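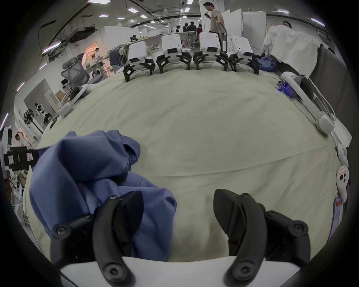
Left finger down on a fold of the blue garment, more grippers lined up at the far side.

Mar 30, 2023

Swai kit, evaluation notes, continued. Grigore wants a yes or no on buying before the Ginell quote runs out, so I'm writing down more than I usually would (sorry, Diane, I know you have to read this).

Unpacking and charging were painless. Pairing was not. Two of the units kept grabbing each other's channel until I gave up and paired them one at a time, with everything else switched off. The manual has it all on one page, in tiny print, after the warranty stuff! Must ask Ginell if there's a newer version.

Grip feel is good, way better than the Brusari set we tried earlier in March. The trigger has a bit of dead travel at the start and then it's smooth. My wrist started complaining after eight folds in a row, mostly from holding the weight out over the middle of the sheet. Short people will want a step or a smaller work area. 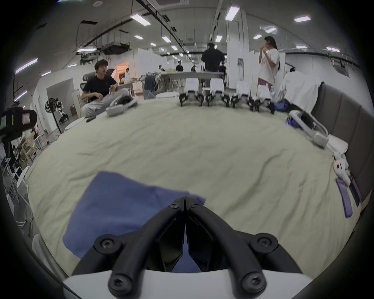 Photo: Swai evaluation, Diane Dufour

Calibration: the quick routine is fine for cloth, I wouldn't trust it for anything with a tight fit. I ran the long one too and the jaw width readings agreed better afterward, numbers are in the shared sheet, tab 2.
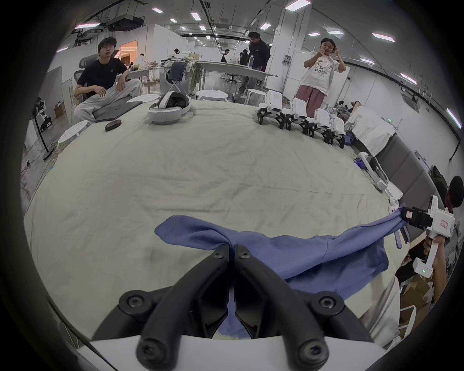 Finger pads are the part I keep going back and forth on. The stock ones slide on thin cotton if you come in flat, and they're much happier if you tip the jaw and take a pinch. Two-person handling is where I'd like the grippier Holtosent pads. With one side of the blue cloth lifted off and stretched out to the right like that, all the pull goes through one little clamped bit, and the rest is just lying there flat. Diane thinks I'm pulling too hard. Could be! We should try it with her on the right side and me on the left and compare the logs.

Also the export. It writes one folder per unit and names them by serial number, so you have to remember who had which
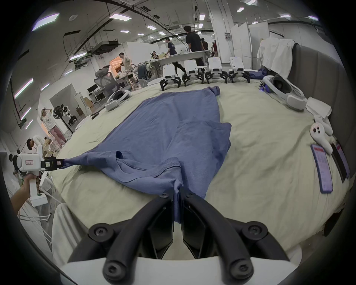
and I did not write that down for the first batch. Labels on the handles next time, left and right, big letters.

Durability I can't say much about yet. Ginell's rep quoted us 1000 open-close cycles between pad changes, and we're nowhere near that. 40 folds logged so far, all shirts.

Leaning yes, but with the other pads and only if they fix the pairing. Grigore, can you ask if the pads can be swapped on the same order?

To do:
relabel handles
redo batch one
find the spare charging cable
towels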